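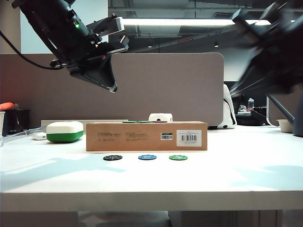 Dataset notes

Skuvel chips – bimanual teleop set, v4

Two-arm demos, poker chips and a long cardboard box. Operator drives both arms by remote control, no scripted motion anywhere. Fixed camera plus joint states for each arm.

1449 episodes kept out of 2000 recorded. The rest dropped for dropouts in the log or operator resets. 400 of the kept ones are held out for testing, pls don't train on them.

Operators: Caoimhe Mac Giolla, Harpreet Hiebert. Checking by Kátia Macedo.

Known problems
– fast arm moves blur, the right arm worst. Not filtered
– background clutter not controlled, moves between sessions
– episodes from February use the old gripper scaling, see the convertion script
– chip values not in the labels, only colour

Licence: internal Sarkell use for now. Ask Marlene Fortin before passing it on.

Last edited 9/4/21. Split file still to be re-uploaded, teh old one has duplicate ids.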